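Ticket 419 — Towels refuse to fold square
Site: Henari guest rooms, linen table
Opened by: Elmarie Khumalo
Assigned to: Barnabás Vincze
Status: Open, sadly

Reported problem
Bath towels come off the table as something between a rectangle and a croissant. They will not stack. The shelf holds 26 if they're folded right, and at present it holds however many haven't slid off yet.

Step 1. Start from flat
Barnabás asked whether the towel was flat to begin with. I was mildly insulted, then went and checked.
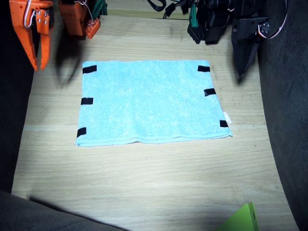
The light blue one has black tape down both sides, three strips on each, so left and right can be matched up without anybody having opinions. Leave the care tag alone. It sticks out by the lowest strip on the right and makes a handy landmark. The hem along the bottom is a bit wavy, and I have smoothed it so often that we should be on first-name terms.

Step 2. Fold, then look at the tape
Kinga Barta says to stop at each fold and see where the strips have ended up. If a corner lifts or the top layer creases, open that layer and lay it again. Do not press down on it and hope — I have run that test for you.

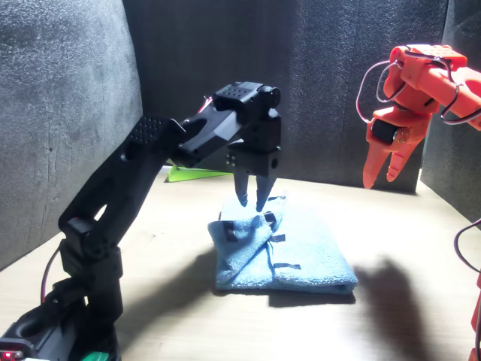
Step 3. Try the other supplier
Sadao Ikeda wants to order from Vilitz, on the theory that a thinner towel holds a crease. Quote requested. Nothing back yet.

Comment, Barnabás, 4:10 p.m.
Please retry step 2 with the fold line down the middle and send me the result, stacked.

Comment, Elmarie, 4:52 p.m.
Stacked 2. The third one is on the floor. Leaving this open.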